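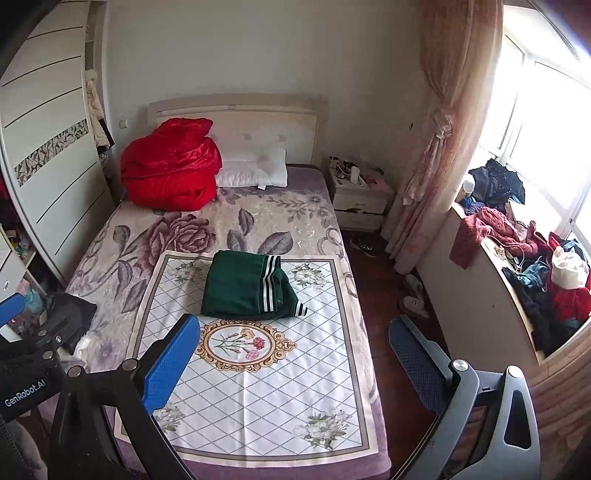

Moving a group blog to a new address without losing its readers

Applies to: self-hosted blogs with more than one author, a comment archive and a full-text feed
Last revised: July 30, 2021

These notes were written after the politics blog Kakthorpe moved from a subfolder of its host's site to its own domain. The archive held 2878 posts by 40 contributors. The steps are in the order in which they should be done. Steps 1 to 3 can be carried out while the old site is still publishing.

Before you start

You will need administrator access to the old blog, the login for the domain registrar, and shell or FTP access to the new server. Check that the new server runs the same version of the blogging software as the old one, or a later one. Do not upgrade the software and move the site on the same day.

1. Take an inventory

Export the full list of post addresses to a plain text file, one per line. Most packages can produce this from the sitemap. Sort the list and remove duplicates. Category, tag and author pages go in a second file.

Author pages matter more on a group blog than on a personal one. Other sites tend to link to a columnist's page in their sidebars and leave the link there for years.

2. Fix the permalink pattern

If the old pattern was year/month/title, keep it. A change of pattern can be handled by redirects, but every rule is one more thing to test. At Kakthorpe the early posts used a numeric pattern (?p=1443 and so on) and the later ones used titles. Both had to be mapped separately.

3. Copy the database and the uploads folder

Export the database in full, including comments, pending comments and user records. Import it on the new server, then run a search and replace on the old domain name. Use a tool that understands serialised data. A plain text replacement will break widget settings and some theme options.

Copy the uploads folder with its date structure intact. Set file permissions afterwards.

4. Close comments on the old site

Set the old site to read-only before the final export. Comments left between the export and the switch will otherwise exist in one place only. Post a short notice at the top of the front page giving the hour at which comments will close and the new address. Five hours is enough for a site of this size. 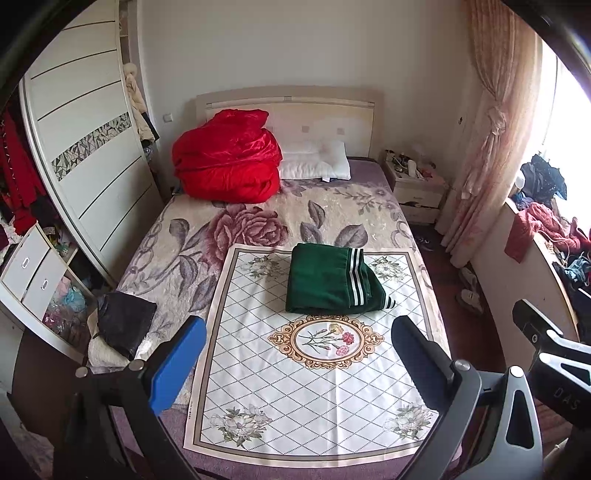
Stella Urio: We closed ours for a whole weekend and the regulars simply carried on arguing under someone else's post. I'd do the final export early in the morning and keep the gap as short as you can. Also tell the contributors separately. Two of ours were still filing drafts to the old dashboard in the middle of it.

Drafts are included in a full database export but are left out of some of the export formats meant for readers. Check for them by name after the import.

5. Set up the redirects

Use permanent (301) redirects from each old address to its exact equivalent. Do not send everything to the new front page. Search engines may treat that as a missing page, and a reader who followed a link to a particular post will leave.

If the path is unchanged, one rule covers the whole archive. Numeric addresses need a lookup table, which can be built from the post ID and slug columns in the database.

6. Redirect the feed

The feed is often served from a different path and is easily missed. Redirect it on its own line. Keep the unique identifier of each item exactly as it was, even though it contains the old domain. If the identifiers change, feed readers will show old items as new.

7. Test

Run the list from step 1 through a link checker and look for anything other than a single 301 followed by a 200. Chains of two or more redirects should be shortened. Then log in as an ordinary contributor and publish, edit and delete a test post.

8. After the move

Keep the old domain or folder redirecting for as long as you control it. Read the 404 log daily in the first week.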